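From: Esperanza Pennington
To: gripper-users list
Subject: Re: Parallel grippers and screw lids

Oğuzhan Avcı wrote:

> We're choosing between the Sernus parallel gripper and the three-finger
> unit from Mikuš for a jar-opening job at Zarport. The three-finger one
> centres itself, but it costs more and won't pick up anything thin. Has
> anyone got decent results on small lids with 2 fingers? And what do you
> hold the jar with? Ours spins as soon as the wrist turns.

Hi Oğuzhan,

We've been trying the same thing at Rornoddale since August, parallel gripper only, with the stock fingers. For the jar we gave up on the second arm early and went to a C-clamp laid flat on the board. It's cheap, and you can swap it for another size without touching the program.
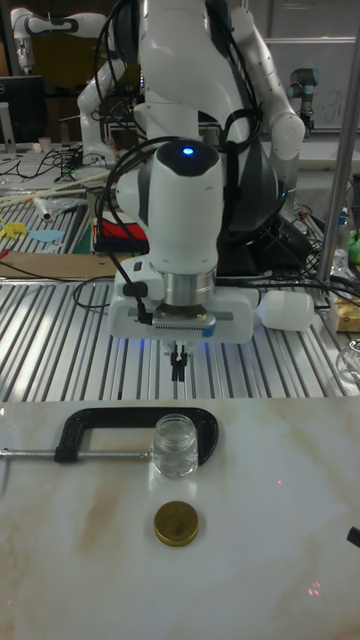
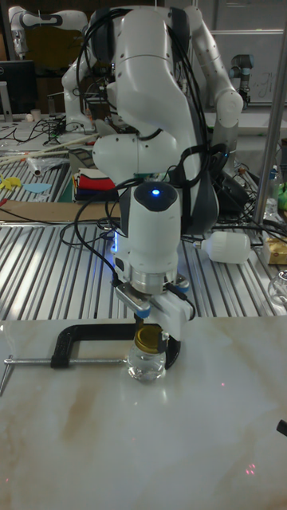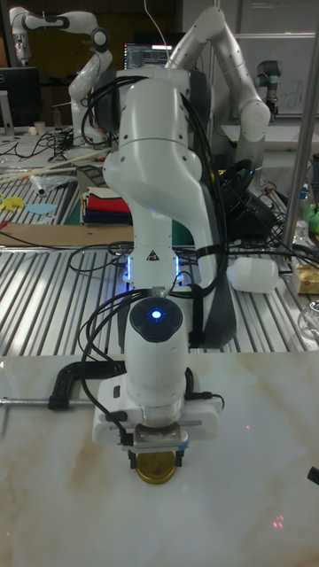

Finger alignment was where most of our time went. With a parallel gripper the two contact points have to sit on a line through the middle of the lid, or it tips as it turns and the thread binds. We bring the wrist in pointing straight down, as you can see in all three, and close slowly. In the last one the fingers have the gold lid between them just above the board, and that's the height we use for checking centring: if the lid hangs crooked there, it will be crooked on the jar as well.

Controller settings matter more than I expected. Hülya Altıntaş logged 104 attempts with the wrist in plain position mode and again with force limits on, and the force-limited runs were much easier on the threads. She started with the loop at 1000 Hz and later tried 2000. I couldn't see any difference in the lids, so save yourself the trouble.

Cable slack is the other thing to look at before you buy. Lid work uses a lot of wrist rotation – run the last joint through its full travel by hand first, with everything plugged in.

I haven't used the Mikuš unit. İlker Kılıçarslan had one on loan and may be able to comment on thin parts.

Do you need to put the lids back on, or only take them off? Refitting is a fair bit harder and I'd choose differently for it.

Cheers,
Esperanza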